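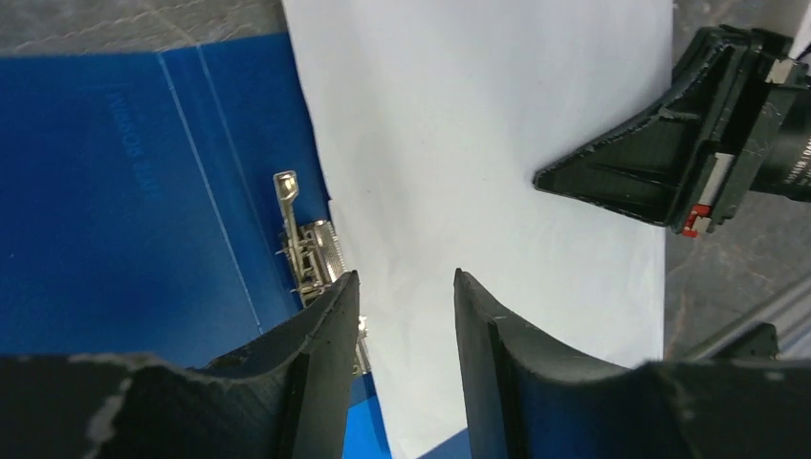 Office Services | Reviews

Jostton Meeting Room Booking System
Reviewed by Itzel Contreras
2021-02-02

Jostton is a room reservation service for business centers and shared office buildings. Our facilities department adopted it in December to replace a shared calendar that had become difficult to manage across two floors and several tenant companies. The review covers the standard plan, which allows up to 400 bookings per month.

Setup was completed in one working day. Each room is entered with its capacity, its equipment and its hourly rate, and tenants are then invited by email. Eliseo Quintero of our front desk team entered all eight rooms and reported no difficulty, although the import tool rejected our existing tenant list twice before accepting it. The cause was a blank column, which the error message did not mention.

Daily use is straightforward. A tenant selects a room, a time and a layout, and receives a confirmation within a minute. Changes made at the front desk appear on the tenant's side without delay. Recurring meetings are handled less well – a single date cannot be moved without canceling the full series and entering it again. Tenants with weekly board or sales meetings raised this with us more than any other matter.

Billing reports are clear and may be exported by tenant or by room. Catering charges must still be added by hand. Our previous supplier, Flotura, included these in the monthly statement, and we regret the loss of that feature.

The annual fee is $360 per room, with support by telephone during business hours. Our calls were answered promptly. Written requests took longer, and one question on sales tax went unanswered for about 76 hours.

Jostton is recommended for centers with short, single bookings and a staffed reception. Centers that depend on recurring reservations should request a trial period before signing – the supplier offers one, but it is not listed on the order form.

Rating: 4 out of 5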